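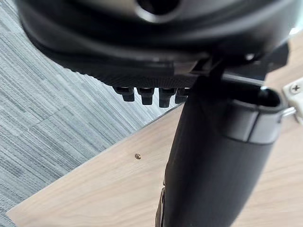

遠隔操作で集めた手本の、終わりの部分のことで困っています。大学の研究室で、Stotgateという腕型ロボットに簡単な作業を教えています。作業は、黒い円筒をつかんで、机の右側にある白い取り付け部品の近くまで運び、決まった向きで止めて、離すことです。手首のカメラで見ると、円筒の口は右上を向いていて、灰色の帯から銀色の細い金具が右へ出ています。私はこの金具の向きを目印にして操作していますが、円筒も口の中も黒いので、奥行きがとてもわかりにくいです。白い部品のほうは、十字のねじがはっきり見えるので、左右の位置を合わせることはできます。手前か奥かを合わせることが、できません。

手本は二つの方法で集めました。最初は、ロボットの腕を直接手で持って動かす方法(ダイレクトティーチングと呼ぶと習いました)で40回です。次に、Pasaribuという操作用の小さい腕を使って、離れた机から139回集めました。記録はProrurineで行い、関節の角度、グリッパーの開き、手首カメラと固定カメラの映像を同じ時刻で保存しています。

学習したあとの動きは、つかむところまではよいです。運ぶ動きも悪くありません。しかし、白い部品の近くに来ると、少し右へ行き、少し左へ戻り、また右へ行く、ということを繰り返します。離さないまま制限時間になることが多いです。たまに離しますが、向きがずれています。

記録を見直したところ、私自身も最後のところで迷って、右左に動いていました。遠隔操作の手本は、ほとんど全部そうです。139回のうち84回には、止まって考えている時間もありました。それで質問です。

迷っている手本は、捨てたほうがいいでしょうか。それとも、止まっている時間だけを切り取って使ってもいいでしょうか。
手で動かした40回と、遠隔操作の139回を、混ぜて学習してもいいでしょうか。
奥行きがわからない問題は、操作する人の見方で直せますか。カメラを増やすことは、予算のため、今はできません。

制御の周期や通信の遅れは、担当の先輩に確認してもらい、問題がないと言われました。日本語が正しくないところがありましたら、申し訳ありません。よろしくお願いいたします。

投稿者:灰色のカーペット
投稿日:2024年8月30日

机のネジ

捨てたほうがいいです。ロボットは見たとおりに真似をします。うまくいった手本だけ残してください。私のところでも同じことがありました。がんばってください。

留学三年目

私も日本語は勉強中ですので、わかりにくいところがあれば聞き返してください。Fotthorpeの作業場で、同じような遠隔操作の仕事を二年しています。順番に書きます。

まず、迷っている手本についてです。全部捨てる前に、二種類に分けることをおすすめします。一つは「止まっている」手本、もう一つは「行ったり来たりしている」手本です。見た目は似ていますが、学習への影響が違います。

止まっている手本は、動かない区間を短くすれば使えることが多いです。関節の角度が変わらず、グリッパーの開きも変わらない時間を探して、その部分のコマを減らします。全部なくすと、離す直前の短い静止も消えてしまいますので、そこは数コマ残してください。私は一度、全部消しました。そうしたら、円筒がまだ揺れているのに開くロボットになりました。それから、過去のコマを何枚か入力に使う方法で学習している場合は、切ったところで時間がつながらなくなりますので、そのことも確認が必要です。

行ったり来たりしている手本は、切り取りでは直りません。途中を抜くと、位置が急に飛んだ記録になります。こちらは、最後の部分を使わないか、撮り直すのがいいと思います。ただし、つかむ部分と運ぶ部分はよく動いているとのことですので、そこまでは残して、近づく手前で記録を終わらせて使う方法もあります。その場合は、「終わり」を学習させる設定かどうかを先に見てください。終わりの合図も学習する設定だと、途中で終わってよいと覚えてしまいます。

次に、40回と139回を混ぜることについてです。混ぜてはいけないという決まりはありません。でも、手で直接動かした記録には、二つ気をつけることがあります。

一つは、映像に人の手や袖が入っていないかどうかです。固定カメラのほうは特に確認してください。本番では手がありませんので、手の位置を見て動くことを覚えてしまうと困ります。

もう一つは、指令の値です。遠隔操作では、操作側の腕の角度が「目標」で、ロボットの角度が「結果」です。二つは少し違います。手で直接動かした場合は、目標がありません。多くの人は、次の時刻の角度を目標の代わりに入れます。すると、物を押さえているときや、重いものを持っているときの目標が、二つの記録で違う意味になります。グリッパーを閉じる力も、これで弱くなることがあります。Prorurineの設定で、行動の欄に何が入っているかを、一つの記録を開いて見比べるのが早いです。

私でしたら、まず遠隔操作だけで学習して、あとから直接の40回を足して比べます。同時に二つ変えると、どちらが原因かわからなくなります。

三つ目の、奥行きの見方についてです。カメラを増やさなくても、できることはあります。

操作する人が画面だけを見ているのか、実物も見ているのかを、先に決めてください。ここが混ざっている人が多いです。実物を横から見て操作すると、人は楽に合わせられますが、ロボットのカメラにはその情報がありません。ロボットから見ると、同じ映像で、人があるときは進み、あるときは戻っていることになります。ご質問の「右へ行き、左へ戻る」は、この原因もありえると思います。

画面だけで操作する場合は、映像の中の物同士の重なりを目印にするといいです。投稿の画像ですと、グリッパーの下に短い黒い突起が四つ並んでいて、一番右の突起は円筒の上の部分に一部隠れています。このような重なり方は、手首に対する円筒の向きが変われば変わりますので、つかみ方が毎回同じかどうかの確認に使えます。突起は手首と一緒に動くものですから、机の上での位置を測ることには使えません。そこは間違えないでください。

机に対する位置には、机についているものを使います。円筒の左のほうに、真ちゅう色の小さいねじの頭が見えます。白い部品の十字ねじと、この小さいねじの両方が、画面のどこに来たら離すのかを決めて、紙に書いて操作の机に貼ってください。一つの点だけですと左右しか合いませんが、二つの点の間隔を見れば、高さや傾きのずれにも気がつきます。机の端とカーペットの境目の線も、傾きを見るのに役に立ちます。円筒で目印が隠れる角度で近づくことになる場合は、近づく方向を変えたほうがいいです。

最後に、近づく方向についてです。毎回違う方向から入ると、手本の数が多くても、一つの方向あたりの数は少なくなります。まず方向を一つに決めて、奥から手前へ来るのか、上から下へ下ろすのか、どちらかにそろえてください。私は上から下ろすほうが好きです。横から来ると、金具が白い部品に当たるかもしれません。

灰色のカーペット

お二人とも、ご回答をありがとうございます。

操作のとき、私は実物も見ていました。画面を見ているつもりでしたが、最後だけ立ち上がって横から見ていたことを思い出しました。同じ研究室の人にも聞いたら、立っていたと言われました。

Prorurineの記録も一つずつ開いて見ました。直接動かしたほうの行動の欄には、次の時刻の角度が入っていました。遠隔操作のほうはPasaribuの角度です。意味が違うことがわかりましたので、今は混ぜないことにします。

追加で一つだけお聞きします。近づく方向を上からにして撮り直すとき、わざと少しずれた位置から直す手本も入れたほうがいいでしょうか。迷う動きと区別できないのではないかと心配です。

留学三年目

入れたほうがいいと思います。ただ、ずれた位置まで動かすところは記録しないでください。先にずらして、止めて、それから記録を始めます。そうすると、記録の中には正しい位置へ向かう動きだけが残ります。直すときは、一回で、ゆっくり、まっすぐ向かってください。行きすぎたら、その記録は消して、もう一度です。

ずらす量は、ロボットが実際に失敗したときのずれを見て決めるといいです。大きすぎるずれを入れても、本番でそこへ行かないなら、手間だけが増えます。左右と手前奥を別々の日に撮ると、光の具合が変わって比べにくくなりますから、同じ日に交互に撮ってください。

机のネジ

手前奥のほうが難しいので、そちらを多めに撮るといいですよ。あと、疲れると迷いが増えます。途中で休んでください。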